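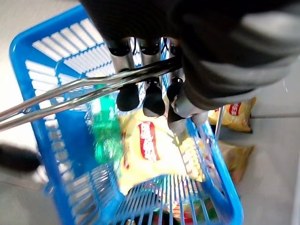 Blue basket on the floor

Re: [Lemieux-list] Baskets for the September swap

> Do we still need to buy baskets? Jandance quoted
> 200 for the lot, delivery included. I'd like an
> answer before I book the hall.

No need to buy. Harkomel is lending us 80 of the plastic ones and wants them back the same week. Please don't write on them - use the tie-on tags.

The hall is fine with me. It holds 600, and last year the line at the seed table was the only trouble. I'd put that table by the side door this time.

Flyers are at the printer, 700 of them. Plundisent Road is spelled right now.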